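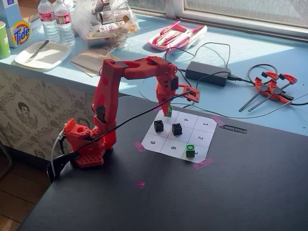 About us

Clirkirer is a small robotics workshop and teaching room in Plandham. We design and print robot arms, write the software that runs them, and teach other people to do the same. We have been at it since 2014, first in a spare room and now on the ground floor of the old Abugri building, next to the bus depot.

What we do

Most of our week goes on short courses. Schools send groups of up to 30 pupils for a morning or a full day, and adults come to the evening classes. Everyone builds part of an arm and gets it to pick something up and put it down somewhere else. That sounds easy and takes most people longer than they expect.

The rest of the time we work on our own arm, which is called Serik. It is 3D-printed, it is driven by servos, and the drawings are free for anyone to copy. The current version is the fourth. We changed the elbow in January after a lot of cracked prints, and the new part is thicker and slower to make.

Open day

We open the doors to the public once a year. The last time was Feb 22, 2018, from ten until four, and entry was free as usual.

The main demonstration was noughts and crosses. Serik plays on a paper grid with numbered squares, using small cubes marked X and O. The visitor says the number of a square, one of us types it in, and the arm moves the cube there. In the other mode the program picks its own squares. It plays a decent game but a careful player can always get a draw.

Children under eight need an adult with them at the demonstration table. We ask visitors to keep their hands off the board while the arm is moving, and there is a stop switch within reach of whoever is running the session.

In the back room we ran two printers all day so people could see parts being made. A full set for one arm takes around 4000 minutes of printing, so what you see on the day is usually one bracket or half a base. Spare and failed parts go in a box by the door - take what you like.

Visiting at other times

Outside the open day, visits are by appointment. Weekday afternoons are best. A visit lasts about an hour and includes a demonstration and time for questions. There is no charge for schools, clubs or libraries within Plandham. Groups from further away pay a small fee towards materials.

We can also bring an arm to you. We need a steady table, a socket close by and half an hour to set up.

Getting here

Use the side entrance on Depot Lane. There is a ramp, and an accessible toilet on the same floor. Parking is limited to 2 spaces, so please come by bus if you can.

To book, ring the workshop on extension 2146 through the Abugri building switchboard, or leave a note at the front desk.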